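3.2 Table fruit and the habit of keeping

We came to grapes by a side door. When we first sat down with the household account books from the Montes valley, we were looking for bread, and we fully expected bread to fill our days for as long as the funding held. What we kept running into instead, tucked between the flour and the lamp oil, were small entries for grapes bought in the fall and, much more puzzling to us at first, grapes eaten in February. The earliest of these is from 1799, in a book kept by a family in Zuritz, and the entry is as plain as can be: "the last of the hung grapes, to the children." We read that line aloud to each other more than once, and a good part of this section grew out of it.

To eat a fresh grape in February, a household without ice had to plan for it in the fall. The account books and the letters agree fairly well on how this was done. Bunches were cut late in the morning, after the dew had gone, with a good length of cane left on. They were then looked over, and any split berry was snipped out with small scissors (the scissors turn up in the inventories too, usually listed with the sewing things). After that they were hung in an attic or laid out in open baskets, never touching.

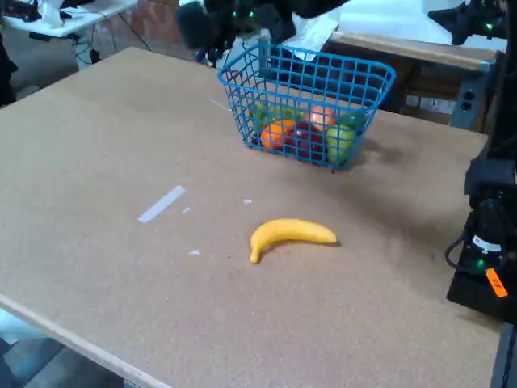 The baskets deserve a little more patience than earlier writers have given them. In the 14 inventories we were able to read in full, baskets are listed by where they stood in the house and hardly ever by what they held, and this has led people to lump them all together as field gear. We think that is a mistake. A basket listed in the attic, next to hooks and string, was very likely part of the winter store, and 11 of the 14 inventories have at least one such basket. The three that don't all come from the lower town, where the houses were built without attics, and where the families seem to have bought their winter fruit from neighbors up the hill or gone without.

Who ate the fruit is a warmer question, and we admit to having spent longer on it than we had planned. Dark grapes were held to keep better than green ones, and the books tend to price them higher as the winter goes on. They were given to the sick, to women who had just had a baby, and to guests who had come a long way over bad roads. One letter from Codumora scolds a grown son at some length for eating a whole bunch by himself while his aunt was upstairs with a fever, and from the tone we gather that this wasn't his first offense.

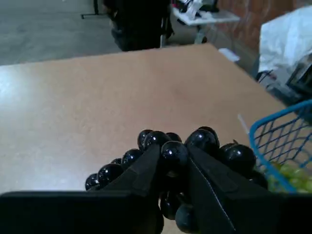 Figure 2. A bunch of dark grapes.

Price alone, then, doesn't tell us what a bunch was worth in the house. A bunch that cost very little in the fall had, by February, taken up months of somebody's care, and the people who wrote these letters knew it perfectly well. They speak of "our" grapes even when the fruit was bought, and they report losses to mold with the kind of sorrow usually kept for a hen or a good pot.

The practice thinned out slowly. The Bomovex packing house sold boxed grapes in the valley through the winter, and the attic entries grow shorter in the books of families living near it, though they carry on for a good while in the hill farms. We take up those later books in Section 3.3, together with the dried fruit, which followed a rather different path and was stored, to our surprise, mostly in the bedroom.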